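Jova Home & Garden Forums > Laundry and Linen > Towels that actually dry you?

gumnut_gaz
Started Monday, 7:42 pm

Righto, I need a hand. We moved into a rental in Cinden a while back and our towels have gone from lovely to cardboard. Same towels, same washing powder, same machine. They come off the line stiff enough to stand up in the corner of the bathroom, and they sort of push the water around on you. My partner reckons it's the hard water and wants to buy a whole new set. I reckon it's fixable and I'm too stingy for new ones. What are you all doing?

lintqueen
Replied 7:58 pm

How much powder are you using? Everybody uses too much. Halve it, skip the softener altogether, and put a cup of plain white vinegar where the softener would go. Do that for a few washes before you spend a cent.

Softener is the real villain here, it coats the loops and then they can't soak anything up. My mum swore by the stuff and we all got out of the shower and stayed wet for my entire childhood.

back_shed_bev
Replied 8:15 pm

Going to disagree with the vinegar, sorry lintqueen. I did vinegar every wash for a couple of years and the rubber seal on my front loader went gummy and had to be replaced. Repair bloke charged me $145 and told me to knock it off. Once in a while, fine, but I wouldn't make a habit of it.

What did work for me was washing soda and a proper hot wash, then a good hard shake before they go on the line. I mean really crack them, like you're cross with them. Ten minutes in the dryer at the end if you have one.

tidewrack
Replied 8:31 pm

Different angle, but have you thought about the towels themselves? We swapped to microfibre for the dog and for camping and then I just started using them myself. They dry on the verandah rail before I've finished my coffee, they never go crunchy, and they take up next to no room in the cupboard. Only thing is you mustn't use softener on them or tumble them hot. Read the little tag before you cut it off, I didn't and cooked my first one.

I went for a rusty brown because it hides the dog. Colour's much like this one:

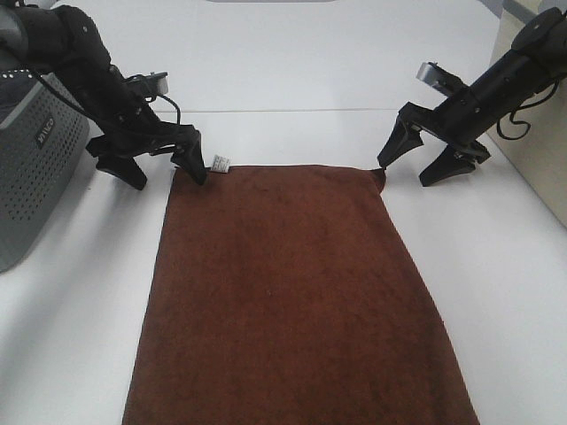 No idea if they post to Cinden, mine came from a market stall, but the colour is a beauty and it doesn't show a thing.

gumnut_gaz
Replied 8:44 pm

Ha, I do like the colour, it'd go with the hideous bathroom tiles. Isn't microfibre a bit grabby though? I had a cloth for the car that caught on every rough bit of skin on my hands and it gave me the shivers.

lintqueen
Replied 8:52 pm

YES. Can't stand it. It's like being licked by a cat. Cotton for people, microfibre for windows, and I'll die on that hill. If you do buy new, get a decent cotton in the 400 gsm range — the really thick hotel ones never dry in a humid bathroom and you end up with that wet dog smell.

back_shed_bev, fair point about the seal, mine's a top loader so I've never had that drama.

tidewrack
Replied 9:03 pm

Each to their own! There's also the shedding, I'll admit that one bothers me. I use a filter bag now and wash them less often.

back_shed_bev
Replied 9:10 pm

Gaz, before anything else, ring your water supplier or look on their website and see what the hardness is. My sister lives out at Sauerland and hers came back at 358, her kettle looks like a cave. No amount of shaking is going to beat that, she needed a proper water softener in her powder.

gumnut_gaz
Replied 9:37 pm

Good thinking, will look it up tomorrow. Tonight I've got 2 of the worst ones soaking in the tub with washing soda and the water's gone a colour I'd prefer not to discuss. Partner is still browsing new towels on the couch. Will report back when they're off the line.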